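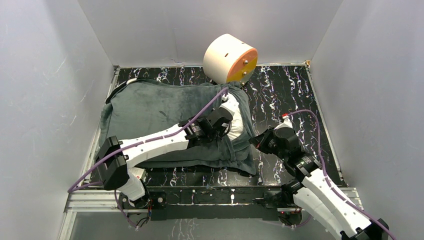
About Skevetti

Skevetti makes and looks after blankets for care homes, small hospitals and people being nursed at home. We work from a single building in Trondavbridge, on the Iltham road, and we have been doing this work long enough that some of our first customers are on their third set.

What we make

Most of what leaves the building is plush throws in dark colors. Dark gray, green and brown hide tea stains and hold up to frequent washing. We also make a lighter cotton cover for summer and a narrow lap blanket for wheelchairs. Sizes are listed on the order form. If you need a size that isn't listed, ask, and we will tell you whether we can cut it and what it adds to the price.

Our heaviest throw is called the Um. It was named by the first ward that tried it, where the staff were asked for a name and that was the answer they gave. It weighs more than it looks and drapes close to the body. Customers who find it too warm usually move down to the standard throw.

How a blanket should lie

A good part of our work is thinking about what happens once a blanket is on a person. Someone who is lying back or half sitting can't always reach down and fix it. A blanket that slides to one side leaves a shoulder out, and a blanket that bunches in the middle leaves the feet cold. We try out each fabric draped over a dummy laid on a mat on the floor, and we look at where the creases form when the cloth is pulled up from one corner. Fabrics that slip too easily don't go into the range. Neither do fabrics that grip so hard you have to lift the whole blanket to move it.

We hem all four edges the same width so there is no wrong way up. The care label is sewn flat into the hem, away from the corners, where it won't touch the face.

The people

Kirsty Carnegie started the company after several years in hospital laundry. She still chooses the cloth and answers most of the letters. Donnie Strachan runs the cutting room and the wash house, and he is the person to ask about repairs. There are 7 of us in total, and everyone takes a turn at packing.

Repairs and washing

Any Skevetti blanket can come back to us for a new hem or a patch. Please wash it before sending it. Repairs normally take two weeks, longer in July when we close for part of the month. We do not repair other makers' blankets, although we are happy to look at one and say what we think is wrong with it.

Wash plush throws on a warm cycle, without fabric softener, and dry them on low heat. Softener coats the pile and makes it flatten.

Orders and visits

Last year we sent out 1414 blankets. Our cutting room can manage an order of up to 1000 at one time if we have the cloth in stock. Smaller orders are welcome and there is no minimum.

The shop counter is open on Saturday from 9:30 until noon. You can handle all the fabrics there and take home swatches. Parking is behind the building, through the second gate. Large orders can be collected from the side door on weekdays by arrangement.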